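Minutes – Canance Community Seed Library, planning meeting, August
Started 6:30 p.m., back room at Fellness Hall
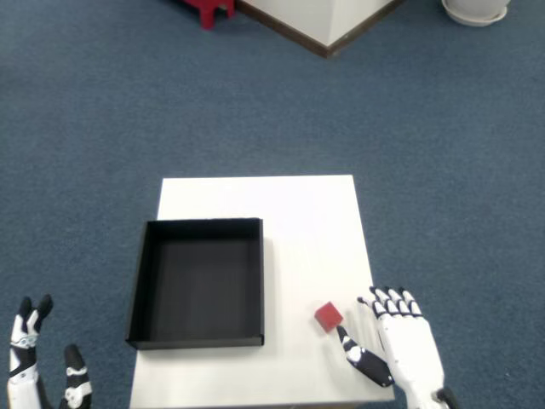
**Can members still return seed from this year's squash?**
Only if the plants were hand-pollinated and the blossoms taped shut. Squash crosses so freely that open-pollinated fruit from a shared garden could turn out to be anything. Beans, peas, lettuce and tomatoes are welcome as usual.

## Packet count

The shelf count is finished and it's a great one: 1,708 packets, our best ever going into fall! Beans make up nearly a third of that. Lettuce is low again, and so is anything blue-flowered, which goes the minute we put it out.

Agreed to hold back two packets of every bean variety before the fall swap opens, so we don't lose one the way we lost the yellow wax bean.

## Huenchumán beans

The Huenchumán growers sent a really lovely letter with their latest parcel. Three varieties, all pole beans, with growing notes for each. The speckled one needs a long season and may struggle in the low gardens by the creek, but there was a lot of excitement about trying it against the south wall at Bokholm.

Discussion about names. The growers ask that we keep theirs on the packets and not shorten them. Everybody was happy with that. Labels will need a smaller font or a bigger packet – bigger packet preferred.

**Action:** growing notes to be copied onto a half sheet and tucked in with each packet.
**Action:** thank-you letter, with some of our dill seed.

## Bokholm plot

Tomatoes are coming in beautifully. Seed saving from the striped paste type has started, and the jars are fermenting in the shed (please leave the lids loose!). The wet spot by the gate is worse. Moving the compost bays uphill was suggested and most people liked the idea, but it means losing the rhubarb. Held over to next time.

The hose splitter leaks at both ends. Replacement approved.

## Fall swap

Same hall, doors at 10 a.m., early entry for anyone bringing seed. We'd like to try a table just for beginners this year, with easy things like peas, calendula and kale, and someone there the whole time to talk people through it. Lots of hands went up for this.

The question of store-bought packets came up again. Agreed to take them if they're unopened and not hybrids. Opened ones go in the free basket by the door.

Still wanted: small envelopes, pencils, a decent fan for drying.

## Other business

- The germination test on the old leeks was poor. Compost them.
- Key to the seed cupboard sticks. Graphite, not oil.
- Somebody's green casserole dish is still in the Fellness kitchen from the potluck.

Closed 8:05 p.m. Next meeting will start with the rhubarb.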